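**Ticket 273: Gripper closes on nothing, sim reports grasp OK**
Project: Aasen bench, simulated wrist-camera runs
Opened by: Rakiya Osagie
Priority: normal, raised to high on 29th May
Status: fix in, watching

**Problem**

The pick routine for the gray paddle part reports a successful grasp when the fingers have closed beside the handle. The arm then lifts, moves to the drop position and opens, and the run is logged as a pass. The paddle stays where it was.

I found it while checking why the pass rate on the marble background set was so much higher than on the plain set. I replayed the last batch of 109 runs and looked at the paddle's position at the end of each one. In 9 of them it hadn't moved at all and the run was still marked as a pass.

Priority went up when Starnent asked for the same grasp check to go on their real cell. A false "holding" signal on hardware means the arm makes the full transfer at transfer speed with empty fingers, and the next step presses down on a part that isn't there.

**Setup**

- Scene: paddle part, marble surface texture
- Controller: Rindel build from the main branch
- Grasp check: finger position plus contact flag
- Lift starts as soon as the check returns true

**What I tried first**

1. Restarted the sim and ran the same seeds. Same result on every bad seed, so it isn't timing.
2. Swapped the marble texture for flat gray. The bad seeds still failed. The texture affects where the detector puts the handle, but the grasp check doesn't use the camera.
3. Dropped the closing speed by half. No change.
4. Raised the contact threshold. Two of the bad seeds now report a miss correctly, but some good grasps started reporting a miss too. Put it back.

After that I stopped changing settings and stepped one bad seed by hand, pausing at the approach and again at the close. The view at the approach pause has the paddle head standing up left of center and the lower end of its handle hidden behind the gripper.
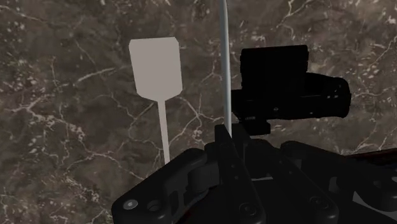

Felicidad Castillo asked whether the contact flag says what was touched or only that something was, because on the Fillico job the same flag went true when one finger brushed the other. She suggested printing the contact pair for each finger before looking any further at thresholds.

I added the print. She was right. On the bad seed the log at close reads:

 finger_L contact: finger_R
 finger_R contact: finger_L
 width: below part minimum
 grasp_ok: true

On a good seed both fingers list the paddle handle, and the width sits inside the expected range.

**Cause**

There are two faults, and both have to be present to get the false pass.

First, the contact flag is set by any contact on the finger pads, including the opposite finger. Self-contact was filtered out in the older config. The filter was lost in August when the finger meshes were replaced, as it was keyed to the old mesh names and the new ones don't match. It didn't raise a warning.

Second, the width test only has an upper limit. It returns true if the fingers are closer together than the widest part we handle. Fully closed fingers satisfy that every time. There should have been a lower limit from the start.

The miss itself comes from the handle estimate. With the lower end of the handle hidden at approach, the estimate is extended from the visible section, and on the bad seeds it is off by up to 9 mm at grasp height. That is a separate issue. The arm is allowed to miss. It isn't allowed to miss and say it didn't.

**Fix**

- Contact filter now goes by link name instead of mesh name. Startup stops with an error if a listed link isn't found.
- Added a lower width limit per part. A part with no limit set can't be picked.
- Grasp check runs a second time after a short lift. If it fails there, the arm stops, opens, and logs a miss.
- Run scoring now reads the final part position. It no longer takes the controller's word for it.

**Retest**

Replayed the full batch with the same seeds. All the bad runs now log a miss and stop before transfer. The good runs still pass. Felicidad ran the batch again from a clean checkout and got the same list.

**Still open**

- Pass rates in earlier reports for this part were scored the old way. They need to be rerun before anyone quotes them.
- Starnent have been told not to copy the old check. I sent them the new one with a note that the lower width limits must be measured on their own fingers, with their own pads fitted.
- Handle estimate moved to its own ticket. First idea is a second look from a higher approach, before the gripper gets in the way.
- Fillico config has the same mesh-name filter. Felicidad is taking that one.

Leaving this open until the reruns are in.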